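17 November 2024

Fruit day at the table, continued. Vimala Kurup brought the shopping up from Riretton this time and I owe her for it (69 for the lot, receipt is in the drawer under the kettle, please nobody throw it out until I've paid her back).

So, where we are. The job is still the mixed fruit table: small round things on a cloth, one shallow plate, everything ends up on the plate or comes back off it. I keep wanting to make it fancier and Vimala keeps telling me to leave it alone, and she's right, we hadn't even got the simple one tidy before today. The Jolunent people want the table to look like somebody's table, so no trays, no tape marks, no foam mat under the cloth.

First thing was the cloth. I'd been using the plain one from Ciltport and I've gone off it completely. Every crease shows, and after an hour of leaning on it I had a ridge down the middle that small fruit would happily park against. Swapped to the checked one, white with the pale teal and the darker blue-green, and I like it so much more! It hides the creases, it looks like a real kitchen, and the squares are handy when I'm trying to remember where I put something down. I ironed it on the low setting and it lies flat right to the curve of the table. Don't tumble dry it. I did that with the last one and it came out a different shape.

Then the fruit. Notes for whoever shops next:

- Mandarins: firm ones with tight skin. The puffy, loose-skinned kind feel nice in the shop but they dent by the afternoon and then they sit crooked.
- Limes: don't bother hunting for perfect green. The yellowish ones are easier to see on the cream plate anyway.
- Cherry tomatoes: take the stems off before they go on the table. Stems catch in the weave of the cloth.
- Longans or anything in that brown, thin-shelled line: they crack if you drop them, so keep spares in the bowl by the sink.
- The little dark shiny ones roll like marbles. Put them up against something bigger.

I wash everything and then dry it properly with a tea towel. Last session I got lazy about the drying and left damp rings all over the plain cloth, which Vimala noticed before I did.

We started with the limes because they're the biggest nuisance on the plate. If they go on last they bump everything else toward the rim and you spend ages nudging. Limes first, over on the left side, and the rest of the plate stays free for the smaller stuff. I'm going to write that on the card. After that it's mandarins, then tomatoes, and the tiny ones whenever you have the patience. 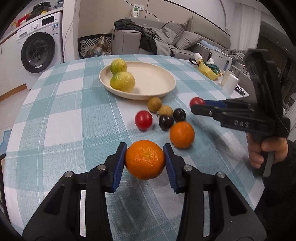

I did 3 rounds before lunch and 6 after, with a proper sit-down on the sofa between them. Afternoon was better. Taking the mandarins by the sides and going slow beats grabbing from the top, and it's kinder to the peel too. Tomatoes want the very tips and a light hand. I squashed one in round two (wiped up, cloth survived, cold water and a bit of dish soap).

Vimala wants to try the deeper Lakatos bowl in place of the plate. I'm not convinced, I think we'd lose sight of the small ones under the limes, but I said we'd give it a morning in November and see.

Still to do: wash the cloth, buy more longans, pay Vimala, and update the running sheet, where the last row I filled in is 399. Eat the mandarins before they go soft. The limes can wait in the fridge door.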